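4.2 Preparing the White Surface

Complete this section before laying out any items from the Koller set. Allow the room lighting to settle with the blinds closed.

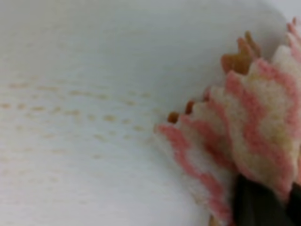
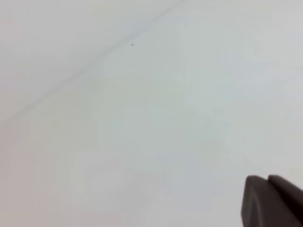
Surface preparation starts with the covering material, and either plain or patterned stock may be used. Plain stock is preferred for small or pale items. Stock with rows of faint tan dashes, as in the first picture, is acceptable if the dashes stay paler than the item to be laid on it. A single dark speck like the one in the second picture is enough to fail the inspection in step 4.

1. Clear the work area and wipe it with a dry cloth.

2. Lay the covering with its long side toward you. Leave 300 mm spare at the far end.

3. Smooth from the center outward with the flat of the hand. Do not pull at the corners.

4. Inspect the surface from both sides. Lift off any speck with adhesive tape — do not rub.

5. Set the Idley lamp to 4000 K and check for hard shadows.

6. Enter the covering type on form 438.

NOTE: A soft fold near the margin is permitted. A crease that crosses the working area is not. Replace the covering and repeat from step 2.

CAUTION: Do not use spray cleaner on the covering. Damp stock marks easily and must be discarded.

Replacement coverings are ordered under part number 715. For laying out the items, go to 4.3.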